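Clonine - notas de sutura sobre tejido
Ficha del conjunto, versión 2

Clonine reúne material de práctica de sutura: nudos, lazadas, tensión del hilo y aspecto del tejido entre un punto y otro. Lo preparamos en Sorkevier para personas que enseñan o estudian el cierre de heridas, y que necesitan ver el hilo de cerca. El español no es mi primera lengua; si una frase queda extraña, agradezco la corrección.

El contenido se divide en 17 carpetas. Cada carpeta corresponde a una línea de sutura y tiene un archivo de notas en texto simple. En total son 2,244 imágenes (la coma separa los millares, también en las tablas).
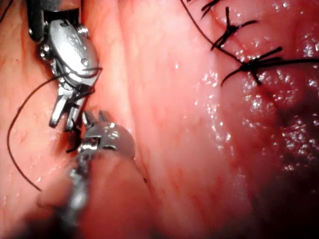 Tiempo de lectura: 2 minutos

## Qué se anota

- `nudo`: nudo ya atado, apoyado sobre el tejido. Dos nudos vecinos se anotan por separado.
- `hilo_suelto`: tramo de hilo que descansa en el tejido, recto o en lazada. El hilo negro se ve bien sobre el tejido rosado - es el caso más fácil.
- `hilo_tenso`: solamente si la nota de la carpeta lo confirma. De una imagen sola no conviene decidirlo.
- `borde`: línea donde termina el tejido y empieza la superficie de apoyo.

Los brillos de humedad no llevan etiqueta. En la primera revisión algunos se habían marcado como hilo, y este error fue corregido en junio.

## Color y superficie

El color del tejido cambia mucho, de rosado a casi blanco, y no se ha igualado. Pedimos no usarlo como medida de nada. Los pliegues finos y las pequeñas elevaciones pueden confundirse con el borde; en caso de duda, el borde se deja sin marcar. 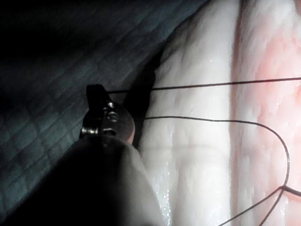

Fig. 2. Hilos oscuros sobre tejido pálido; detrás, la superficie de apoyo con trama.

## Uso

Para empezar recomendamos el subconjunto `stondanska`, de 500 imágenes, con revisión doble. La guía de etiquetas está en `thongsuk.md`. No se incluyen datos de pacientes.

Última modificación: 2022-04-16

Comentarios

hiloynudo: ¿La etiqueta `nudo` incluye los cabos cortados?
Autor: Sí, hasta la punta del cabo.
marea_baja: En la carpeta 17 falta el archivo de notas.
Autor: Gracias, ya está subido.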